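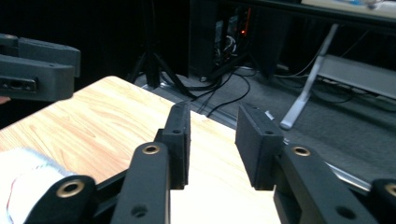 Hernine gripper over the table at Stollside, fingers open. Second unit upper left.

Thread on the Hernine grippers. It's the spring project for the Wimbridge robotics club and several people asked for build notes after the February demo. Mostly mechanical, some software, one section on cloth.

The task: pick up a flat piece of cloth by its edge, fold it once, let go without dragging the fold open. Students do it by hand with a pair of hand-held grippers. The recordings are used to train a policy, which later runs on the arms.

The rules are from the Brinkmann challenge. Student teams only, own hardware, own data. Commercial grippers are allowed for the arms but the hand-held side has to be your own design. We use our own design on both.

Mechanism first. Each finger is carried on a pair of links so the pad translates as it closes. If you hang the pad on a single pivot it rotates through the stroke and meets the other pad tip first or heel first. On a rigid block you get away with that. On cloth you don't.

The pivots run in brass bushings. Our earlier version had the pins running directly in printed holes. They wore oval within a month of club sessions and the fingertips picked up enough side play to miss a hem.

Bushings are pressed in with a vise, cold. We tried heating them with a soldering iron and they went in crooked. Ream the hole after printing, press, check that the pin turns freely before you assemble anything else.

Link geometry is by Imke Baumgart, who drew it in a spreadsheet before she opened the CAD. I recommend this. You can change one link length and read off pad angle over the full stroke in a column, which is faster than dragging a sketch around.

Max opening is 70 mm between pad faces. We started wider. A wider opening needs longer links, longer links flex more, and for a folding task the extra width was never used.

The pads are the part we changed most. Current ones are tall and rectangular with a squared-off tip and a flat gripping face. The rounded tips we had before pushed the cloth along the table in front of them. A square edge gets under it more often.

Pads are held on with screws, so a swap takes a couple of minutes. Earlier pads were glued. Please don't glue pads.

Surface should be matte. We tested a glossy pad and it held the cloth acceptably, but it threw highlights into the camera under the table light and the grip-width estimate jumped around.

On grip width: we don't have an encoder in the hand-held units. Width is estimated from the video, from the position of the finger pads in view. It's cheap and there's one less cable. The cost is that lighting matters a lot more than you would like.

Till Meinecke wrote the width estimator. It fits the inner edge of each pad and converts the pixel gap with a per-unit calibration. Calibration is a set of gauge blocks held between the pads, smallest to largest, then the same in reverse to expose backlash.

Do the reverse pass. One of our units looked fine on the way up and was off by nearly 2 mm on the way down. Cause was a loose pin, and no amount of recalibrating would have fixed it.

Black pads on a light table are easy to segment. Black pads over a dark floor are not. When a finger goes past the table edge the estimator loses contrast on that side and holds the last good value. We flag those stretches and drop them from training.

The obvious fix is to keep the work away from the table edge. The students know this. The cloth ends up near the edge anyway, as that's where people stand. We may put a light mat on the floor before the next block of recordings.

Lighting. Direct light on the table washes out the wood grain close to the operator, and visual tracking needs that grain. We moved the lamp back and turned it down. Exposure is now fixed per session. Auto exposure was the source of most of our lost tracks in the fall.

Tracking failures by cause, most frequent first: washed-out tabletop, fast wrist rotation, hand of the other operator covering the view. The last one only turned up once we started using two grippers together.

Two-gripper recordings need a common time base. We tried a clap at the start. Drift over a long recording was visible. Now both streams are stamped by the same computer, and we still do the clap as a check.

Yes, that means cables on the floor. The cable run is the least satisfactory part of the setup and I have no advice to give on it. We've had a connector pulled out mid-session more than once.

Data. The plan was 400 usable demonstrations. "Usable" means both grippers tracked for the full length, no dropped width, fold completed, cloth released. Any one of those missing and it's out.

Reject rate in the first sessions was around 40 percent. It has come down a lot since. Most of the improvement came from one change — the operator now gets a tone when tracking is lost, and can stop right away instead of finishing a fold we then throw out.

A word on operators. New students move too fast. The arms can't follow a quick flick of the wrist, so a demonstration with one in it is worthless to us even if the fold is perfect. We have them practice with a metronome until it gets boring.

We also ask people to approach the hem from varied directions. Left alone, every operator settles into one motion and repeats it. The first policy trained on such data worked from one side of the table and did nothing sensible from the other.

Cloth. Use more than one. Ours differ in weight and in how stiff the edge is. Wash them before you start, new fabric has sizing in it and behaves like paper until it's gone. We lost a week of recordings to that.

Bunched starts are much harder than flat starts. With the cloth bunched up, the operator has to find an edge first, and different people look for it in different ways. We log flat and bunched as separate tasks and train flat first.

Policy results so far, flat starts only: it reaches the edge reliably, it grips most of the time, and the fold itself is fine if the grip was fine. Release is the weak point. The fingers open while still moving and the top layer gets dragged along.

Imke's view is that release is a data problem. Operators let go and pull away in one motion, and the pads happen to clear the cloth because a person feels the contact. The arm has no such information. She wants a pause before opening in all new recordings.

Till thinks it's the width signal. The estimate lags by a few frames, so in the training data the gripper seems to open later than it really did. Both can be true. The test is cheap: record a small batch with the pause, shift the width signal in the old set, train each separately.

We're running both this month. I'll add the outcome here whether it's interesting or not.

Print notes, since I get asked. Links flat on the bed, more walls instead of more infill. Dry the filament. The broad links carry most of the load and those are the ones to reprint first if the fingers feel soft.

The thin connecting bars don't look like much, but check them for bending after any drop. A bent one shows up as fingers that close unevenly. We keep spares in the drawer with the pads.

After a drop: close the fingers slowly on a sheet of paper and pull. It should resist evenly across the whole pad face. If it pivots around one corner, take the linkage apart. Recalibrating over a bent link gives you clean numbers that mean nothing.

Cost. I won't post a total because half the parts came out of club stock. The bushings and pins are the only items we had to order specially. Everything else was either printed or already in a box at Stollside.

Time. The first unit took us most of a semester, including the wrong turns. The second was assembled over a weekend by two students who hadn't worked on the first. They found an error in the assembly sheet, and the sheet is better for it.

Answering a few replies in one post. Springs: yes, return springs, light ones, replace them in pairs. Lubricant: a trace of dry PTFE on the pins. No oil, it ends up on the cloth. Left and right units: same parts, only the camera calibration differs.

Can it pick up a coin? No. The pad edge is too thick. We had a thinner tip for a while and it chipped. It's outside the task, so we left it.

Could you run this with one gripper? For a pure pick task, yes, and it's a much easier first project. Folding with one hand teaches the policy a lot of shuffling that you don't want on the arm.

Files: CAD, the link spreadsheet and the calibration script go up on the Wimbridge club page once Till has removed the hard-coded paths. The assembly sheet is there already. Please report errors by step number.

Next session we record bunched starts with the pause before release, with the lamp in the new position. Adding to this thread after that.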